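Acta de la reunión del taller de reparación de Urnen
Fecha: 2025-11-25
Preside y toma nota: Maja Cieślak

Se abre la reunión con un saludo muy cariñoso a quienes se incorporan este mes, y con el agradecimiento de siempre a quien trajo el café (y las galletas, que duraron poco). Queda aprobada el acta anterior con una sola corrección: el proveedor de tornillería es Bollard y figuraba como Sanstead.

1. Estado de la mesa de ordenadores y de los tableros

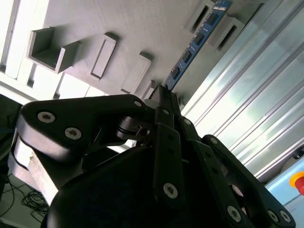
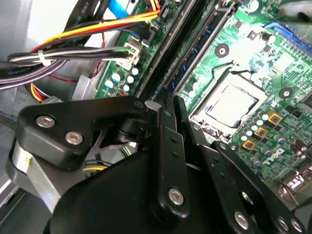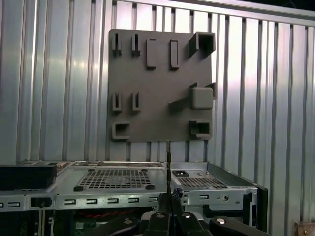
Maja recuerda que el primer objetivo de la temporada es que cualquiera pueda abrir un equipo de sobremesa, reconocer lo que tiene delante y volver a cerrarlo sin miedo - y sin que sobren tornillos, que también nos ha pasado. Se comenta largo y tendido el orden de trabajo y se acuerda el siguiente: primero la memoria, después los cables de datos y, para terminar, los de alimentación. El procesador no se toca hasta que el grupo tenga más práctica, aunque hubo quien defendió con mucho entusiasmo empezar precisamente por ahí.

En cuanto a los tableros con relieves, gustan mucho. Se propone ponerles una marca en el canto para saber cuál es el lado de arriba, y todos de acuerdo. Se guardarán en la estantería baja, de pie y con cartón entre uno y otro.

2. Bridas y etiquetas

Queda una caja empezada de bridas. Se aprueba pedir 1000 a Bollard, con un gasto máximo de 30 euros, y un rollo de etiquetas para los cables. Maja insiste, con toda la razón, en etiquetar antes de desenchufar.

3. Equipos donados

Zhong ofrece 8 ordenadores usados, sin discos. Se aceptan con mucho gusto y se le escribirá una carta de agradecimiento. La recogida se hará en febrero, cuando quede libre el armario del pasillo.

4. Sesiones

Pasan a durar 60 minutos, con un rato al final para recoger entre todos. Se pide dejar los destornilladores en su sitio - los pequeños sobre todo, que luego aparecen en los bolsillos.

5. Ruegos y preguntas

Se pregunta por la lámpara de la entrada, que sigue parpadeando. Maja hablará con Sanstead para que pasen a mirarla.

Sin más asuntos, se levanta la reunión.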